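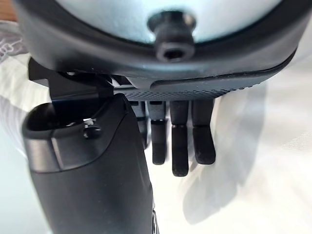 The Long Road to a Laid Table

Domestic chores remain among the hardest tasks that can be set for a machine. A factory robot will place the same component in the same position all day and all night, and will do so with an accuracy that no member of staff could match. Ask it to smooth a tablecloth, and the difficulty begins.

Cloth is a particular trouble. A plate keeps its shape when it is lifted; a sheet does not. Each fold hides part of the material, and each pull at one corner moves the rest in ways that are hard to predict. A white cloth on a table also offers very little for a camera to hold on to, as the creases are faint and the shadow of the hand may be darker than any of them. People deal with all this by touch, usually while thinking of something else.

It is for this reason that several developers have turned from the simple two-sided gripper to hands with fingers and a thumb. Such hands are costly and contain many small joints, each of which must be controlled and, in due course, repaired. Their supporters argue that homes were built for human hands, and that a machine which is to work in them should be able to hold what people hold. Lace edging, thin napkins and the handle of a teacup are cited often.

The engineering firm Modari has taken this view for some years. Its household programme, based at the company's workshop in Driscombe, is concerned entirely with table and bed linen. The robot is asked to spread a cloth, remove the larger creases, fold it and put it away. The programme has recorded 4,000 attempts, of which 2,000 were completed without help from a member of staff. The company regards the result as encouraging. It also accepts that a householder would not keep an appliance which failed every second time it was used.

Speed is a further matter. The robot at Driscombe takes nine minutes to fold a single tablecloth, a task that most adults finish in well under one. Modari maintains that this is of limited importance if the work can be done overnight or while the house is empty. Others in the field are less sure, and point out that a slow machine occupies the table for as long as it is working.

On the shop floor the picture is rather different. The Pillay laundry, which supplies hotels and restaurants, introduced robot arms to its sorting line in February. The arms lift items from a moving belt and drop them into the correct bin. They do not fold. Folding of flat sheets has long been carried out by large fixed machines, and anything with a fringe, a lace border or an unusual shape continues to go to the hand-finishing tables. The laundry has no plans to change this.

Cinadow, a maker of robot hands, expects that the gap will be closed first by better fingertips. Its newer models carry a textured surface on the parts that touch the cloth, and the company is working on a sensor that can tell one layer of fabric from two - a small thing to a person, and a considerable one to a machine. Trials of the sensor are to be run on 100 household items, among them pillowcases, tea towels and fitted sheets. The last of these are widely held to be the most difficult.

No firm approached for this article was willing to name a year in which a general household robot might be sold. Modari hopes to place its linen system in a small number of care homes first, where the same items are handled every day and a trained person is always close by.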